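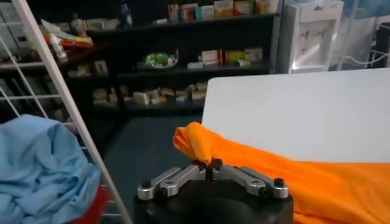

주황색 천을 집은 그리퍼. 흰 테이블 옆에서.

홈 회사 소개 제품 서비스 문의
읽는 시간 3분

회사 소개

프루키시스(Prukisis)는 천을 다루는 로봇 손을 만드는 작은 회사입니다. 저는 공동 창업자 Roos Verstraete이고, 이 페이지의 한국어를 직접 씁니다. 어색한 표현이 있으면 알려 주시면 고맙겠습니다.

우리의 첫 제품은 Pena입니다. Pena는 이미 가지고 계신 로봇 팔의 손목에 다는 그리퍼 키트입니다. 단단한 상자를 잡는 그리퍼는 시장에 많이 있습니다. 그런데 수건이나 셔츠는 잡을 때마다 모양이 달라지고, 손가락 사이에서 쉽게 빠집니다. Pena는 천의 한 부분을 모아서 집는 방법을 사용합니다. 집는 힘은 10단계로 조절할 수 있습니다.

키트에는 그리퍼 본체, 손목 카메라, 연결 케이블, 교체용 손가락 3쌍이 들어 있습니다. 가격은 1,179유로이고 배송비는 별도입니다. 보증 기간은 24개월입니다. 손가락은 소모품이기 때문에 보증에 포함되지 않습니다.

설치가 어려운 고객에게는 Eldale 서비스를 권합니다. Meinrad Kofler가 화상으로 연결해서 카메라 보정과 첫 동작 시험을 같이 합니다. 설치에는 거의 하루가 걸리니 시간을 넉넉히 준비해 주십시오. 상담은 매주 수요일 오후에 하고, 영어와 독일어로 가능합니다. 한국어 상담은 아직 이메일로만 받습니다.

기계 설계는 Ezequiel Lozano, 소프트웨어는 Ingeborg Hämmerli가 맡고 있습니다. 두 사람은 세탁 공장의 자동화 설비를 만들면서 처음 만났습니다. 그때 얇은 천이 기계에 자꾸 걸려서 고생을 많이 했고, 그 경험이 Pena의 손가락 모양에 남아 있습니다.

우리 제품이 모든 천에 맞는 것은 아닙니다. 두꺼운 이불과 가죽에는 추천하지 않습니다. 구입 전에 사용하시는 천의 견본을 보내 주시면 우리 작업실에서 시험하고 결과를 영상으로 보내 드립니다. 이 시험은 무료이고, 견본은 돌려 드리지 않습니다. 신청하실 때 천의 크기와 로봇 팔의 모델명을 함께 적어 주십시오.

제품 서비스 문의 맨 위로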